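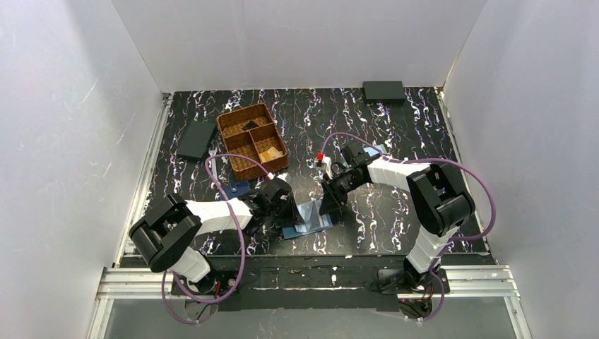
Black marble-pattern tabletop with metal rails on the left and right edges.

Cleaning a dark marble-print tabletop
By Sorin Sandu

A black top with white veins hides scratches fairly well, but it shows dust, fingerprints and dried soap. This routine takes me 7 minutes on a small table.

What you need: two microfiber cloths, a soft brush, dish soap and warm water.

1. Brush the surface from the back toward the front. Work along both side rails and get into the back corners, where crumbs collect.

2. Put 2 drops of soap in a bowl of warm water. Dip one cloth and wring it out hard – it should feel damp and leave no puddles.

3. Wipe in straight lines. Do the printed area first, then the rails. Fold the cloth over its edge to reach where metal meets tabletop.

4. Rinse the cloth and wipe again with plain water. Soap film is what makes a black top look gray.

5. Dry with the second cloth. Bend down and look across the surface from a low angle to find streaks.

Light gray side panels pick up scuffs. Try a damp cloth on those before anything stronger, and test a hidden spot first. Skip scouring pads on the print.

Updated 01/12/2020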